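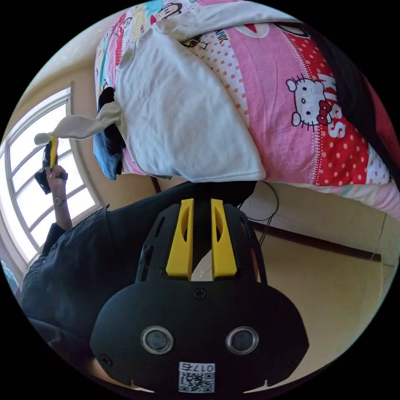 Page last changed: July

Bedding and Bed Making: Frequently Asked Questions
Cendside Furnished Rooms, Household Guide

Which bedding comes with the room?
One fitted sheet, one duvet cover and one pillowcase per sleeper. Children's rooms have patterned sets, including the pink one with cartoon characters and red and white polka dots. Adult rooms have plain sets.

Can I ask for a plain set in a children's room?
Yes. Write to Telmo Peñalver before noon on the Monday before arrival.

In what order should the bed be stripped?
Pillowcases first, then the duvet cover, then the sheet. Pull white cloths and sheets off from one end, keeping the pull low and steady. Do not jerk a corner that is still tucked under the mattress. Most torn hems we repair start there.

Do I need to take off my watch?
It is advisable with the Trundov covers. The weave is open and catches on buckles.

How are the patterned sets washed?
Inside out, at the warm setting, with other pinks and reds. White items go in a separate load. No bleach on printed fabric. The drum should be no more than two-thirds full.

Can bedding be dried at the window?
Not on the frames. The paint is white and marks easily, and strong daylight fades the pink stripes before anything else. Use the rack in the hall cupboard.

What thread count are the sheets?
Plain sheets are 200. Patterned sets are not graded by the supplier, Stefanou.

How often is bedding changed during a long stay?
Every 14 days. Extra changes can be booked through the Hostum page under item code 587.

The duvet has bunched up inside the cover. What now?
Undo the closure, find the two far corners by hand, match them to the corners of the cover and shake from the foot of the bed. Older covers have no inside ties. Florencio Calvo can add them on request.

Where do I report a stain or tear?
On the linen card inside the wardrobe door. Give the room number, the item and the position of the damage. Leave the item unfolded on top of the hamper.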